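Household Tips: Denim and Seasonal Clothing
Resident Services Office, Brilis House
Revised 5/8/13

Residents preparing to put away heavier clothing are asked to read this page before using the laundry room on the lower level. The advice applies to jeans, denim jackets and other cotton twill garments. It does not apply to wool or to anything marked for dry cleaning.

Before washing

Empty all pockets, close zippers and turn each garment inside out. Wash dark denim separately for the first few washes, in cold water, with no more detergent than the package recommends. A full drum does not clean denim well. Four or five pairs of adult jeans are enough for one of our standard machines.

Stains should be treated before the garment goes into the water. Dab the area with a little dish soap and cool water, wait 15 minutes, and rinse. Do not use bleach on colored denim — it weakens the cloth as well as the color.

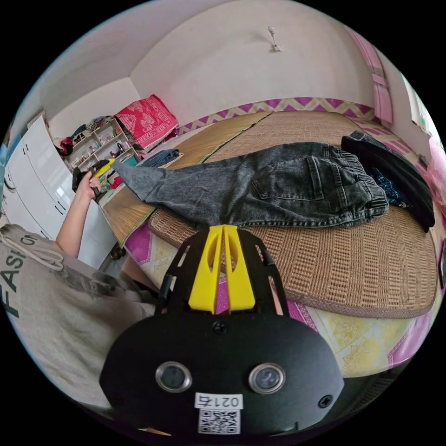
Drying on a line is preferred for all denim. Smooth the seams by hand while the cloth is damp and hang each pair by the waistband, leaving space between garments. Once dry, jeans should be laid out on a flat surface and drawn straight by the legs before folding, as with the dark gray pair being handled at the bed, so that the inseams lie together. Waistbands and pocket corners hold moisture longest and should be checked by touch. A garment put away damp will smell musty by September and may mark whatever is stored beside it.

Folding

Lay one leg over the other with the back pockets facing out. Tuck the point of the seat inward to make a straight edge. Fold the hem up to just below the waistband, then fold once or twice more according to the depth of the shelf. Heavier pairs go at the bottom of the pile.
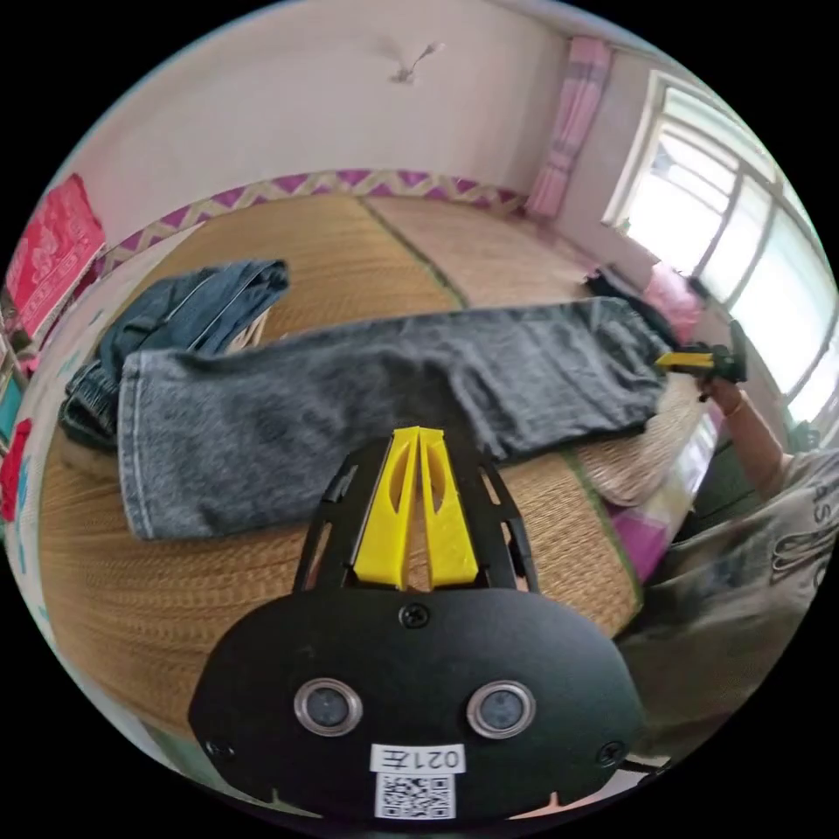
Allow yourself enough room to work when folding.

Storage

Closet shelves should be wiped with a barely damp cloth and left open until dry. Line wooden shelves with plain paper; newspaper can transfer ink to light cloth. The Skurar fabric boxes sold at the front desk fit the upper shelves in all rooms, and the Bralar under-bed drawer may be requested for rooms without a second closet. Plastic bags are not suitable for long storage.

Cedar blocks may be used in place of mothballs, which are not permitted in the building. Sand the blocks lightly once a year to renew the scent.
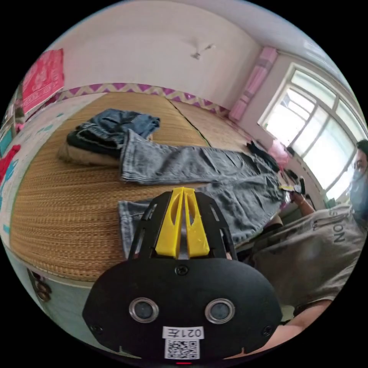

Light blue jeans laid out on a woven straw mat.

Care of straw mats

Sweep woven mats along the direction of the weave. Wipe up spills at once with a dry cloth and air the mat near an open window — never in strong sun for a whole day. Damp clothing should not be left on a mat overnight.

Repairs

Small tears are best mended before washing. Hsin-yi Kwan keeps denim patches and heavy thread in Room 638 and will lend needles on request. Broken zippers may be left with Baltasar Cantero at the front desk, who forwards them to the Echevarría repair shop every second week. Please attach a tag with your name and room number.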